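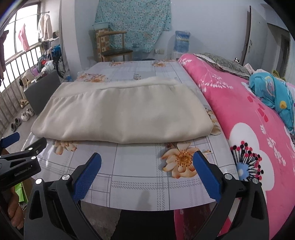 Gripper fingers and a folded blanket on a table.

The Jastance grip fault was a recurring failure in the Drolholm hand-held gripper, a tool used to record household tasks such as folding and tidying for later use in robot training. Reported in July by Unai Collado. Logged as fault 1829.

Cause and effects
The jaw position reading drifted after long use. Fingers shut on cloth, log said open – or the other way round. Worst with thick, soft items: blankets, jumpers, hooded tops. Hard objects were less affected, though not immune. Of 4000 recordings checked at Tulcombe, 33 had to be thrown out entirely.

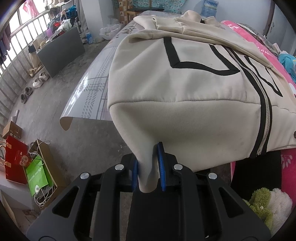 A second problem turned up during the same check. Zippers and drawcords could catch behind the finger pad and the jaw then failed to release, with a pinch risk to the operator's free hand. No serious injuries recorded. Operators were told to keep there other hand clear and to re-zero the jaws every 60 minutes.

Fix
Revised firmware issued 6 February 2024. Pads unchanged. Gumede, which ran an older batch, kept the manual re-zero routine and didnt update until later.

See also
Force sensing
Jaw calibration
Tulcombe check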